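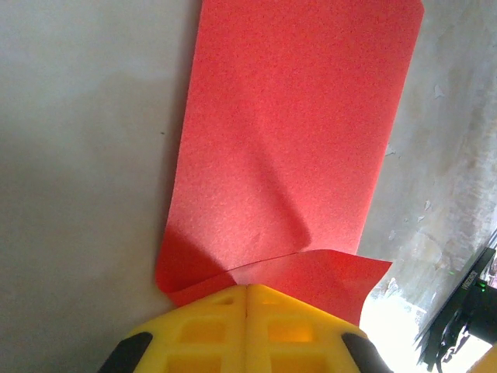 Software notes: creases, grip and the new replay tool
January 20, 2022

Most of the work at Cerkdale since the last newsletter has gone into paper folding, and in particular into the moment when the fingers close on an edge that is already partly folded. Paper is cheap and easy to replace, but it is awkward for our software. It bends before it slides, and a small push in the wrong direction leaves a crease that stays there for the rest of the run.

The old controller treated a fold as a list of fixed positions. It moved the wrist to a point, closed the fingers, moved to the next point and let go. That was good enough for card. With thinner sheets the paper would bulge ahead of the fingers and the controller carried on regardless.

Meesuk, our control package, now checks the wrist camera while the arm is moving. It looks for the line of the fold and compares its angle with the one the planner asked for. If the two differ by more than 3 degrees, the arm slows down and the planner is asked for a new path. The check runs on every camera image, and the whole loop has to finish within 100 milliseconds. We are inside that limit on the lab machine but not yet on the smaller computer we would like to use.

Finding the fold line has been the harder part. A crease shows up as a thin bright line with a darker area beside it, and so does a soft bend under a strong lamp. The first version mixed the two up often. We labelled 300 images by hand, marking creases and shadows separately, and retrained the detector on those. It is better with plain coloured sheets. Patterned paper is still poor and we have left it out for now.

There is also a new replay tool in Pleris. It plays back the camera images next to the finger positions and the planner's messages, all on one timeline, so you can stop at the point where a fold went wrong and see what the software believed at the time. Bunar logs from before January will not load, as the time stamps were stored differently. A converter is half written.

Two known faults remain. The planner sometimes asks for a path that turns the wrist further than it can go — issue 42 on the tracker has the details — and the finger closing speed resets to its default after a restart. Please check the speed setting before each session until this is fixed.

Next we will work on letting go of the sheet without dragging it.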